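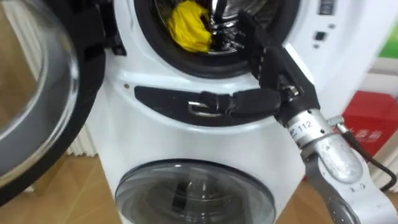
Quarter past nine at night, feet up at last, and a mug of tea going cold because I keep stopping to flex my hand. I have been saying for weeks that I would write more of this down while it was fresh, and today is a day I want to remember properly, even the parts I don't come out of very well.

I got to Caltbridge early, before the rain, with the good rolls from the bakery by the station (they had the seeded ones again!). We had the laundry work to do on the Kedmont, as we have had for what feels like half my life, and I was in a cheerful mood about it. Run 400 was coming up. I had a silly idea of bringing in a cake for it, and then forgot the cake, so it was rolls for everybody and a candle I found in the drawer, unlit, stuck in the cheese one.

The first hour was lovely. It balanced well, it turned without that little hesitation it had last month, and the wrist was much smoother after the new Charpentier bearing went in. I had been nervous about the bearing. I lay awake over it on and off, which is a daft thing to do over something the size of a biscuit, but there we are. The shoulder made its usual noise on start-up, like somebody shifting a heavy chair upstairs, and then settled.

The trouble came a little after 10. It was working at the top machine, and on the way out of the drum one of the fingers went down into the long handle recess and hooked itself behind the edge. We've had brushes with that recess before. Normally the hand feels the resistance, opens, backs off and tries again, and we all breathe out. Today the hand did feel it, and I could see the number climbing on my screen, but the fingers didn't open. They closed. Then the arm, quite reasonably from its own point of view, carried on with its next move, which was to pull away.

The whole stack came with it. I don't want to make this more dramatic than it was — it rocked forward a very small amount and went back down with a thump I felt through my shoes — but a washer with a second machine on top of it is a great deal of weight to see moving when you aren't expecting it to. I had the stop button in my left hand and I pressed it. I would like to write that I pressed it instantly. The log says it was 2 seconds after the first warning, and I have been thinking about those seconds all evening. I was looking at the screen, you see, trying to understand the number, when I ought to have been looking at the robot.

So the arm stopped, and that part worked just as it should. The fingers did not let go. We have always known, in the way you know things you once read in a manual, that the hand keeps its last command when the stop goes in, so that it doesn't drop what it's carrying. It makes perfect sense if it's holding a glass. It makes rather less sense if it's holding on to the front of a washing machine. I had never once stood there and thought about what that would mean for the person who has to go and undo it.

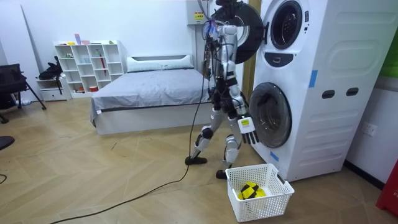 And I did go and undo it, and this is the bit I'm cross with myself about. I should have taken the power off the hand first and waited. I went in with it still live, pressing on the middle finger to ease it back, and it gave all at once and nipped me between the thumb and the first finger. It's only a bruise, nicely purple now, and the skin isn't broken. What really bothered me when I sat down afterwards was how close together we let everything get at that corner. You have the upper door swung wide open at about the height of the robot's head, the basket on the floor right in front of the lower machine with the yellow and black striped clothing in it, the forward foot hardly clear of the basket, and then that long black tether snaking away over the boards behind. If I had jumped back, as any sensible person would when something bites them, I could easily have found the cable with my heel. I didn't jump, mainly out of surprise. I said a word I won't put here.

We stopped for a long time after that, and I'm glad we did. Nobody was sharp with me. There was tea, and somebody very kindly found the cold pack that lives behind the milk, and we went through the log line by line with the rolls going round. I felt better once there was something to read. The fault was in the hand's own settings. When the bearing was changed the wrist had to be set up again from scratch, and the direction of the open command came back the other way round for one case only, the case where it meets resistance while moving outward. Every ordinary open and close was fine. We had tested a hundred of those, or to be exact, I have it in my notebook as "100 good, no faults", underlined, with a pleased little tick next to it. I had tested the hand in free air, over and over, and hadn't tested it against anything that pushed back.

I keep looking at that tick.

After lunch we corrected the setting and tried it gently, first against a rolled-up towel, then against a strip of foam, then against my boot (with my foot not in it, I had learned that much). It opened each time. I also rewrote the card that hangs by the stop button. It used to begin with "press stop" and end with "check robot is stationary", and it now has a good deal more on it: hand power off at the bench, wait for the small light to go out, say out loud that you're going in, and have a second person say it back. I felt a bit of a fool saying it out loud the first few times, like somebody calling bingo, but I'd got used to it by three o'clock. 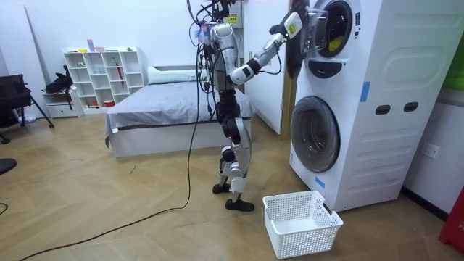 We only made a few more runs before packing up, all of them at half speed, and I asked to be the one on the button again. I thought if I left it until tomorrow I might start being afraid of the thing, and I'm much too fond of it for that. I kept my eyes off the screen this time and on the hand. It's a different job when you do it like that — you notice so much more. With the arm stretched out and the hand in at the open upper door, the yellow laundry in the drum and the empty white basket waiting down by the lower machine, I caught myself watching the dark handle or panel just beneath the drum more than anything else. I was so fixed on it that I forgot to breathe and had to be reminded, rather fondly, by the desk behind me.

The hand didn't catch once. I'm not going to read too much into that at half speed. The stack itself seems none the worse, although I've asked for a bracket to hold it to the wall before we go back to full speed, and I wrote to the office over in Nallton about it before I left so that I couldn't talk myself out of it on the bus. They'll want a form. There is always a form. I've filled in most of it already, including the box marked "injuries", where I wrote "one thumb, slightly, own fault" and then crossed out the last two words, thinking of the card and how little it used to say. It probably was half my fault and half the card's.

Things to remember for the morning. Test the left hand for the same thing, as it had its settings copied over from the right. Move the basket out between runs, even if it's a nuisance putting it back. Something better for the tether, perhaps a hook. Ask whether the hand can be given a proper release of its own on the stop box, a second button, a different shape so you can find it by feel. And ring Charpentier, who ought to have a line in their fitting sheet about checking the directions afterwards, and who were very nice on the telephone last time.

The tea is stone cold. The rain has come on hard and I can hear it in the gutter that wants mending. I still haven't had the cake, so I shall get one tomorrow on the way in, the lemon one if they have it.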